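Ticket 1614 - Bimstead staff room recliner won't come back up
Opened by: Nisreen Moussa
Status: open, waiting for part

Hello again! Our break room recliner (the big Bimstead one, order 1083) has stopped closing. Put the footrest out and it stays out. Kedir Demissie sat down for ten minutes with his tea and had to climb out over the arm, mug and all, which cheered the rest of us up no end. 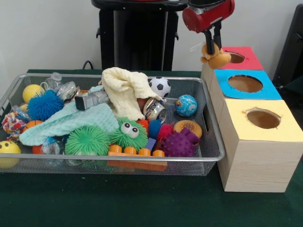
I've had it tipped on its back and the left spring is still hooked on at both ends, so it isn't that. The lever moves but feels floppy, as if it's pulling on nothing. There's also a tear in the cloth underneath, right by the cable, with scruffy edges like the hole in that yellow box top, and I can get two fingers in. I didn't go any further in case I lost the guarantee.

Update, June 13, 2021
Thongchai Chareonsuk from Tondeck support rang (thank you, very patient man). He had me push the footrest down while someone else held the lever. It clicked, stayed shut for one sit, then stuck again.

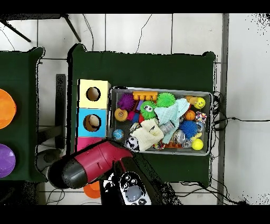

Blue and yellow box tops, with the wire basket next to them.

Second go, same day. Took the back off, which just lifts up once you've found the two catches - I hadn't, for a good while. Pulled the cable by hand and the footrest came in beautifully! So the mechanism's fine and

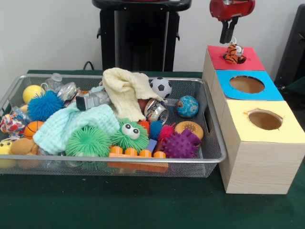
the trouble is at the lever end, where the little plastic clip has snapped clean through. I taped it. The tape lasted until Mwanahawa Masanja came off shift.

Reply from Thongchai: the clip is part 800, they're out of them, and please don't use tape or string. (I had just bought string.) 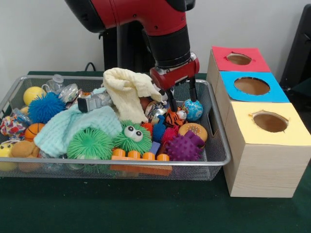
Tennis ball and blue spiky ball in the basket.

Latest: I've put a note on the chair and people are still sitting in it. Could you tell me whether the clip comes with its screw, and whether I can fit it myself or need to book someone? Mornings are best, ask for me or Ayman Haddadin.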